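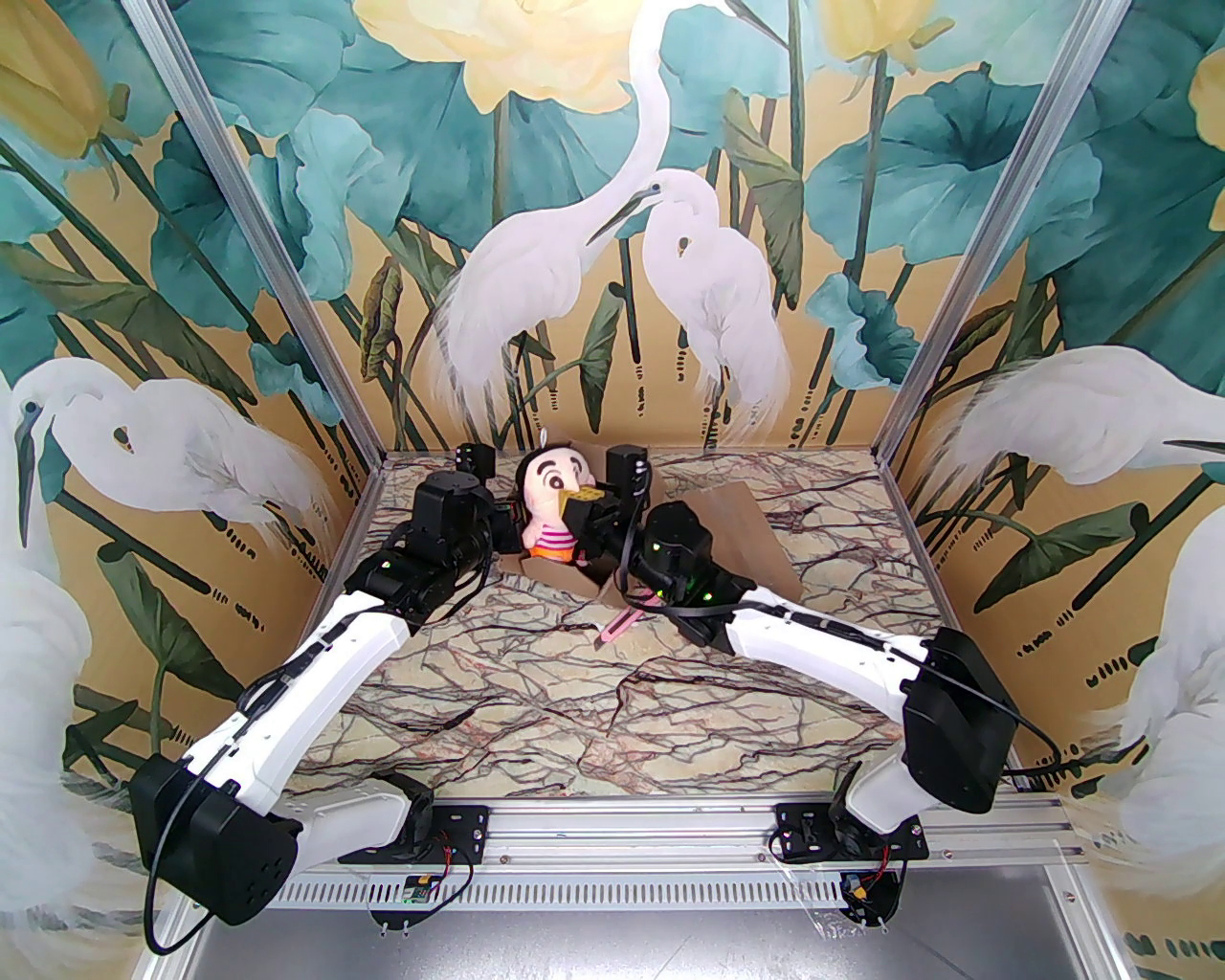
Feeding a stuffed toy is a good first job for two arms, mainly because the toy can't complain. I'd been running my pair through the usual reach-and-return moves for weeks and had learned very little from it. Then I gave the right gripper a small yellow block and told it to get the block to the toy's mouth, with the left gripper standing by next to the toy, and every sloppy thing about my setup came out in one evening. The egrets on the walls watched all of it with great dignity.

What follows is how to set up the same exercise on a bench of your own. I'm assuming you have two arms on a common rail, grippers that open and close when asked, and some way of recording positions and playing them back. I use a little program called Tulden for that. Anything that lets you save a pose and name it will do.

Mount the arms first and then leave them alone. Both of mine sit on black metal plates bolted to the front rail. Snug the bolts, run each arm through its full swing at low speed, then tighten them properly. If you tighten first you will be loosening them again, and the second time you'll be annoyed.

Sort out the cables before you record anything. Move the elbow to its worst position and see where the cable wants to go. Give it a loop big enough to follow the joint. A tight cable pulls the wrist off by a hair, and you'll spend a night blaming the software, as I did for most of November.

Now seat the toy. Pick one with a large head and a face you can stand looking at. Put it on a flat piece of cardboard, trace around the bottom with a marker, and tape the cardboard down. Plush on a smooth floor slides if you so much as sneeze.

Recording the poses:

1. Home. Both arms well clear of the toy.
2. Pick. Right gripper over the block, fingers open. Mark the block's spot too.
3. Lift. Straight up 50 mm. Do not get clever and combine this with the next one.
4. Approach. Block level with the mouth, 76 mm out.
5. Feed. Forward slowly until the block touches fabric, then back off a touch.
6. Guard. Left gripper beside the toy, close but not touching.

Send the left arm to Guard before the right arm leaves Home. Run the right arm at 10 percent speed until you trust it. After that, double it, and find out that you didn't trust it as much as you thought.

Grip force took me longest. Too soft and the block turns in the fingers on the way up. Too hard and it shoots across the bench when they open. Ayanda Moodley, who has the next bench over, suggested a strip of rubber on each fingertip, and I resisted this for a while on the grounds that it wasn't my idea. Use the rubber.

My best streak is 16 clean feeds. On the next one the arm fed the toy in the eye. The marker outline was fine. I had bumped the cardboard with my sleeve.

Once the block is reliable, try something long and thin, where the angle in the gripper matters as much as the position. I'm still working on that one.

Related posts
Cable loops that survive a whole weekend
Naming your poses so you can find them later
Navura controller board: first impressions
Cheap rubber fingertips, three ways
Open bench nights at the Weneddale workshop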